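Wednesday, late afternoon — Sommont bench, simulator only

Spent most of the day putting the Vostbridge two-finger gripper model through the same pick-and-place list we gave the Zapata one, and I have to say I've grown rather fond of it. 40 tries each, same arm, same produce and bottle set. The Zapata dropped 9, nearly all of them bottles, and I'd been dreading the faceted one again.

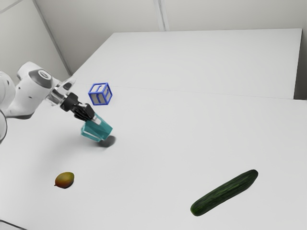

Vostbridge fingers closed on the teal bottle, blue cube marker behind, mango and cucumber still on the table.

I did soften the closing speed after try 20, so the second half isn't quite a fair match — must rerun the Zapata with that setting before anybody at Windska quotes these numbers. The cucumber still wants a wider opening than I'd like. Saved the settings under run 21 if you want to have a play!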